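Wannasri Learning Center
Materials and Interiors Group
Minutes of the March meeting

The meeting opened at 2:00 p.m. in the ground floor meeting room. A quorum was present. Apologies were received from the purchasing office.

1. Minutes of the previous meeting

The minutes were approved with one correction. Under item 4, "wall paint" should read "wallpaper."

2. Surface covering, sorting bay

The group reviewed the covering now in place in the sorting bay. The marbled pattern was preferred to the plain sample supplied earlier by Erkodier. It was noted that the pale background may make small light-colored parts harder to find, and that the bricks currently in use are strong enough in color for this not to be a concern. A member asked whether the same covering could be ordered for the second bay. The supplier has quoted 900 for both bays, including cutting. The quotation does not cover removal of the old material. 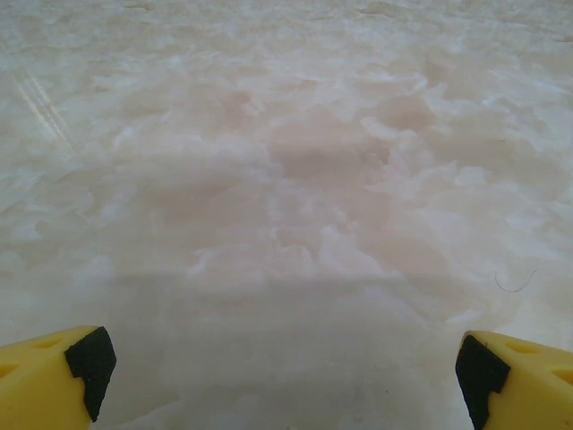

Item 2. Surface covering, sorting bay, in mottled white and pinkish beige.

AGREED: To accept the quotation, subject to written confirmation of the delivery period.
ACTION: Purchasing office.

3. Wallpaper

The wallpaper with the dark gray ornamental bands was discussed. Views differed. Some members considered the pattern too heavy for a small space and would have preferred a plain finish. Others pointed out that the bay had been papered only recently and that the bands were level on the back wall and neatly met at the corners. A proposal to repaper was put and did not carry. Leftover rolls are to be kept in the upper store, labeled by batch.

4. Bricks and bins

The group received a short report on the building bricks. The present set consists of red, blue, and lime green bricks in mixed sizes. Each sorting exercise begins with the bricks in a loose pile on the surface and the bins standing open, and ends when every brick has been placed in a bin by color. 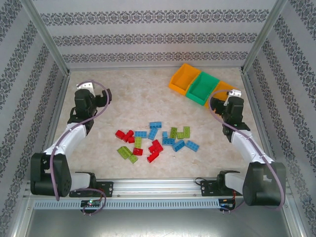 Two points were raised on the report. The first concerned the number of bricks put out at one time. It was felt that the full stock of about 100 should stay in the cupboard and that only a small part of it should be used for any one exercise. The second concerned the colors of the bins. Since the bins do not match the bricks, the written instructions must state which color of brick goes in which bin. The Trulia instruction sheet leaves this open and is to be revised.

AGREED: Bins to stand side by side during sorting. Bricks to be counted back into the cupboard at the end of the day.
ACTION: Education office to revise the sheet before the next meeting.

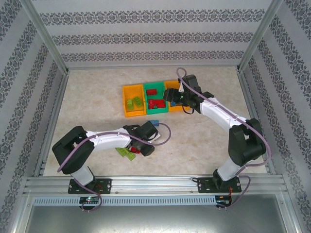

Item 4. Sorting in progress, with green bricks in the left bin and red bricks in the middle bin.

5. Storage

The request from Sirkeo for use of one shelf in the upper store was considered. The group had no objection, provided that the shelf is cleared with 15 days' notice.

6. Any other business

The light switch by the store door remains loose. This has been reported to building services.

The meeting closed at 3:15 p.m. The next meeting will be held in May, in the same room.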